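공유 작업실의 포장재 재사용에 관한 조사
기말 프로젝트 보고서
작성자: Norbert Medve

1. 주제를 선택한 이유

저는 한국에 온 후에 택배를 아주 많이 받게 되었습니다. 제가 살던 도시에서는 물건을 가게에서 직접 사는 경우가 많았기 때문에, 처음에는 집 앞에 쌓이는 종이 상자를 보고 조금 놀랐습니다. 수업에서 자원 순환에 대하여 배운 다음에 상자가 버려지기 전에 몇 번 사용될 수 있는지 궁금해졌습니다. 그래서 이번 학기 프로젝트의 주제를 종이 상자의 재사용으로 정하였습니다.

재활용과 재사용은 서로 다른 말입니다. 재활용은 상자를 다시 종이 원료로 만드는 것이고, 재사용은 상자를 그 모양 그대로 한 번 더 쓰는 것입니다. 이 보고서에서는 재사용만 다룹니다.

2. 조사 장소와 방법

조사는 Skollmont 공유 작업실에서 4월에 진행하였습니다. 이 작업실에는 작은 업체들이 같이 들어와 있습니다. 그중에서 Leltari와 Boklow 두 곳이 조사에 협조해 주었습니다. Leltari는 문구를 판매하고 Boklow는 중고 책을 판매합니다. 두 업체 모두 매일 상자를 받고 또 상자를 보냅니다.

방법은 간단하였습니다. 들어온 상자 100개에 연필로 번호를 쓰고, 다시 나갈 때 담당자가 공책에 번호를 적었습니다. 상자를 버릴 때에는 그 이유도 함께 적도록 부탁하였습니다. 이유는 찢어짐, 눌림, 젖음, 크기가 맞지 않음, 기타로 나누었습니다. 처음에는 스티커를 붙이려고 하였으나 스티커를 뗄 때 상자 표면이 같이 벗겨져서 연필로 바꾸었습니다.

또한 작업실 이용자에게 짧은 설문을 하였습니다. 질문은 8개이고, 대답하는 데에 시간이 많이 걸리지 않도록 만들었습니다. 한국어 문장은 같은 조의 친구가 고쳐 주었습니다.

3. 조사 결과

가장 많이 나온 이유는 크기가 맞지 않는다는 것이었습니다. 저는 찢어진 상자가 제일 많을 것이라고 예상하였는데 결과는 달랐습니다. Leltari에 들어오는 상자는 크고, 고객에게 보내는 상자는 작습니다. 그러므로 튼튼한 상자도 쓸 곳이 없어서 접힌 채로 밖에 나가게 됩니다.

반대로 Boklow에서는 상자를 다시 쓰는 일이 많았습니다. 책은 크기가 비슷하고 무거우므로 두꺼운 상자가 필요합니다. 담당자의 말에 의하면 새 상자를 사는 돈이 한 달에 약 1000원밖에 들지 않는 달도 있었다고 합니다.

테이프도 문제가 되었습니다. 넓은 테이프를 여러 번 붙인 상자는 뗄 때에 겉의 종이가 함께 떨어집니다. 종이 테이프를 사용한 상자는 그대로 두고 위에 다시 붙여도 괜찮았습니다. 설문에서도 받은 상자에 테이프가 너무 많아서 다시 쓰기 싫다는 대답이 있었습니다.

4. 제안

첫째로, 작업실 입구에 상자를 크기별로 모으는 선반을 두는 것을 제안합니다. Leltari에서 남는 큰 상자는 Boklow가 쓸 수 있는데, 지금은 서로 무엇이 남는지 모릅니다. 선반에는 작은 칸, 중간 칸, 큰 칸이 있으면 충분하다고 생각합니다.
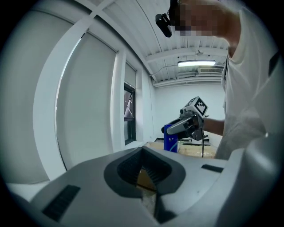
둘째로, 큰 상자의 높이를 줄이는 방법을 벽에 붙여 두면 좋겠습니다. 상자의 네 모서리를 원하는 높이까지 자르고, 자를 대고 선을 누른 다음에 안쪽으로 접으면 됩니다. 저도 연습해 보았는데 선을 먼저 누르지 않으면 비뚤게 접혔습니다. 익숙해지면 2분 안에 할 수 있습니다.

셋째로, 상자에 이전 주소가 남아 있는 것을 걱정하는 이용자가 있었습니다. Onsri라는 주소 가림 스탬프를 빌려서 써 보았으나 코팅된 송장 위에서는 잉크가 번졌습니다. 송장을 떼어 내는 것이 더 나았습니다.

5. 부족한 점

조사 기간이 짧아서 상자 하나가 모두 몇 번 쓰이는지는 알 수 없었습니다. 고객에게 나간 상자가 그다음에 어떻게 되는지도 조사하지 못하였습니다. 또 바쁜 시간에는 공책에 번호를 적지 못한 경우가 있었으므로 실제로 다시 쓰인 상자는 기록보다 조금 더 많을 것입니다. 다음에 같은 조사를 하게 된다면 상자 안쪽에 작은 표를 그려서, 받은 사람이 직접 표시하게 하고 싶습니다.

공책을 끝까지 적어 주신 두 업체의 담당자분들께 감사드립니다.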